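Put the service log next to the machine

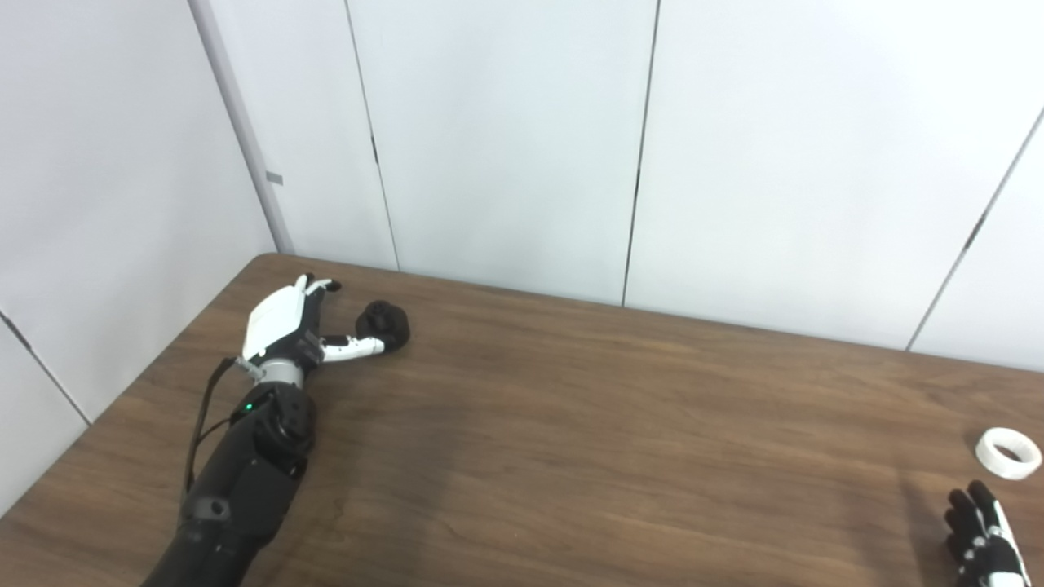
The left hand at the small black piece, during a reach check on the bench at Surkville.

Most of the arguments I have had about two-handed robots were about software. Which model, which planner, how much data. I have looked after one of these machines at our shop in Surkville since last December, and very little of my time has gone to any of that. It has gone to cables, finger joints and a table that was in the wrong place. I think shops that buy these machines are budgeting for the wrong job, and I think the sellers let them.

Our cell is plain. There is a brown table with a wood grain top, white wall panels behind it, and a robot with two arms and two jointed, fingered hands. We call the cell Minja, after the folder its settings were first saved in. It picks up small parts, turns them over and sets them down again so that Prinura, the firm we do the work for, can decide whether a hand like this could load their test fixtures.

Every shift starts with a reach check. The left hand goes out to a small black piece and touches it with one extended finger. The right hand does the same with a white ring on its own side of the table. If both fingers arrive where they should, we carry on. If one is off, we stop and find out why before anything else runs. The check takes 2 minutes. People who visit find it dull and ask when the real work begins.

My view is that this is the real work. A hand with that many joints does not fail the way a gripper fails. A gripper with two jaws either closes or it doesn't. A hand gets a little worse in one finger, and the software above it makes up the difference for a while. The success rate holds. Then one afternoon it drops, and everyone blames the last update.

That happened to us in the spring. We had 3,012 logged picks behind us and the numbers had looked fine for weeks. Then the left hand began to miss small parts on the far side of the table. Two people spent most of a week going through the control code. Phong Giáp, who came to us from packaging lines, asked to see the service log. We didn't have one. We had a chat thread with some photos in it.

He went over the arm by hand and found the fault before lunch. The cable that runs down the outside of the forearm had been tied too tightly after a wrist swap, and at full stretch it pulled. He cut the tie, left a loop of slack near the wrist and tied it again lower down. The misses stopped. The code had been fine all along — two people had rewritten a good part of it, and we had to put it back.

Since then the log has been a paper book on a hook beside the cell. I have been told this is backward. Walov, the outfit that sold us the arms, has a perfectly good online record with a login for each technician. I used it for a month. The trouble is that the person who notices a stiff finger is standing at the table with a hex key in one hand, and the login is across the room. What gets written down is what can be written down in ten seconds.

Lụa Thân runs the second shift and disagrees with me about part of this. She says paper can't be searched, and that by entry 616 we had already lost track of which thumb had been replaced and which had only been tightened. She is right about that. Her answer was to type the book up at the end of each shift, and we do it now. It costs her fifteen minutes she would like back. I still think it's the correct order: paper first, at the machine, and the computer afterward.

The other thing I would tell a shop starting out is to fix the table to the floor. Ours stood on its own feet for three months. Cleaners moved it, we moved it, and each time the reach check came out slightly different and somebody adjusted an offset to suit. By the time we bolted it down we had a stack of corrections for a table that was no longer anywhere near where they assumed. Clearing them out and measuring again took a full day.

We spent $1,810 on spare parts and fixings in the first half year, most of it on finger joints. I had asked for a good deal less. Nobody had given me a figure to start from, and the sales papers had eleven pages on training the robot and half a page on upkeep, which told us to inspect regularly.

I would like to see that turned around. A seller who knows how long a finger joint lasts should print it, and one who doesn't know should say so. A buyer should name the person who will do the reach check and give that person the time in writing. At our shop it is still squeezed in before the shift officially begins, and I have asked twice for that to change.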